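Chapter 16
Hanging Up: The Rail, the Hanger and the Basket

Every household owns a chair that has become a wardrobe. Textbooks on garment care seldom mention it, preferring to begin with fibres, but most clothes are creased long before anyone asks what they are made of. In the Niltness survey of 300 homes, the basket was where good intentions went to lie down. Clean clothes stayed in it for up to 48 hours, by which time the shirt at the bottom had taken on the pattern of everything above it.
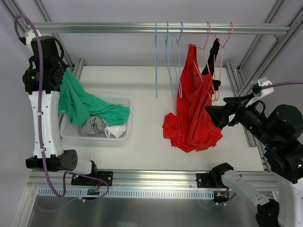 The basket is a fine way to carry clothes and a poor place to keep them. In this chapter we move them to the rail. Chapter 18 deals with drawers, for those who have given up.

We start with the hanger. Thin wire takes up little room and holds a vest by its straps, though a slippery strap will leave whenever it likes – usually at night.
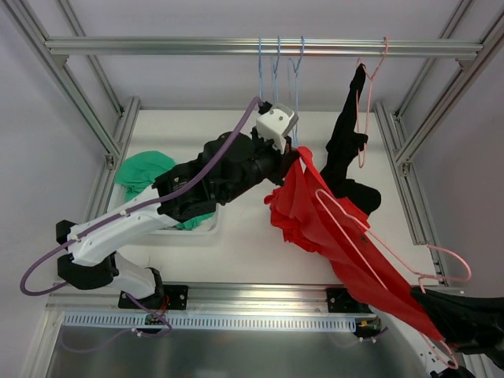 Fig. 16.1 Red and black garments with wire hangers, blue and pink.

Getting a garment on to a hanger is half the job. The other half is letting it hang free, with no hem resting in a heap underneath. Doherty's rule, which you will meet again in the exercises, is to set the rail by your longest garment and not by your favourite.

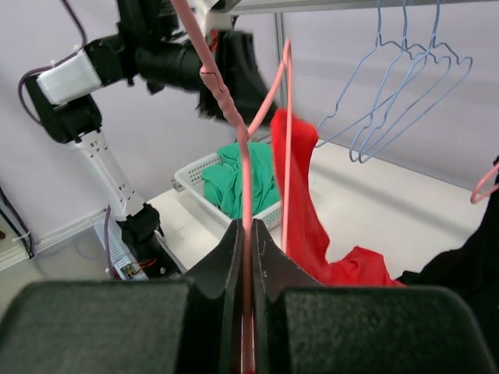

Fig. 16.2 Pink hanger with a red garment, its lower part bunched.

Key terms: rail, shank, shoulder, drop, heap.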